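# Visit report: Grondar, Aromdale site

We went on a Friday in January to see how Grondar runs its grasping software day to day. The visit took 3 hours, most of it in front of logs.

The stack has four processes: perception, planner, controller and Gwynne, the in-house recorder. Perception publishes object poses with a covariance attached. The planner refuses any pose whose covariance is over a set limit, and the refusal goes into the log as an ordinary event. We do the same check in the controller, which is too late to replan cheaply.

The controller takes a new target at 200 Hz. Between targets it interpolates in joint space – Cartesian interpolation was dropped after trouble near the wrist singularity. Speed is scaled down over the last part of the approach, and the scaling is a plain table in a text file.

Gwynne stores every message with two timestamps, sent and received. The archive held 3356 runs on the day. Any run can be replayed through a newer planner, and a tool called Wurkar lists where the two plans part. It compares joint paths only; gripper commands are left out, and that is a gap.

Hand-eye calibration is redone each morning from a script. The residual is written to the run header, so a bad week can be found later with a text search.

Points to follow up: the licence terms for Wurkar, and whether the recorder copes with a dropped network link. We asked about the second and got no firm answer. 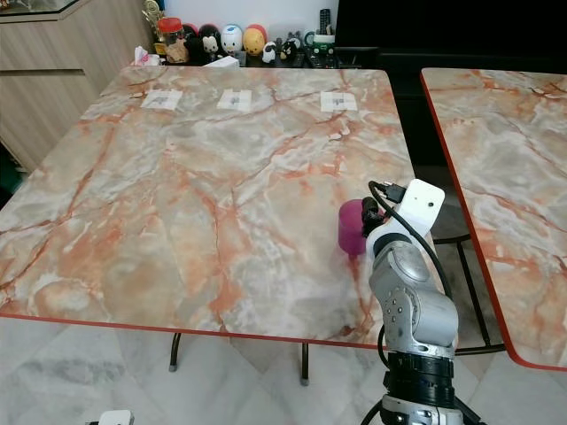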